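Westby Community Help > Food and kitchen

Bananas going brown before Wednesday

Posted by grorell_17

I do one big shop at the weekend and buy a bunch of bananas. By Wednesday they are spotty and by Friday only fit for the bin. They live in the fruit bowl with the apples. Is there a better way to keep them?
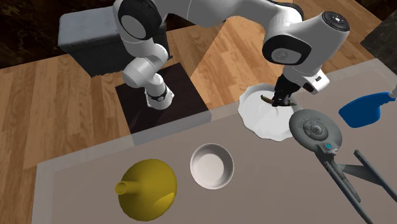

Rendered view, arm over the work table.

Thevar
4 helpful votes

Take them away from the apples first. Apples give off a gas that ripens other fruit. Hang the bunch up if you have a hook, out of the sun and away from the cooker. Wrapping the stalks in cling film slows it a bit, but you have to put it back each time you take one.

Buy them green if the shop has any. 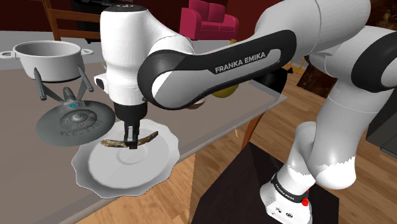
Once they are as ripe as you like them, they can go in the fridge. The skins will turn dark but the inside stays fine for a few more days. Don't put green ones in there, they won't ripen properly afterwards.

prurnico234

just freeze them. peel first!! I didn't and it was a right mess

Westby1424

Agree with the fridge. I also split the shop and get half the bananas midweek. Very brown ones go in a cake, or mashed into porridge.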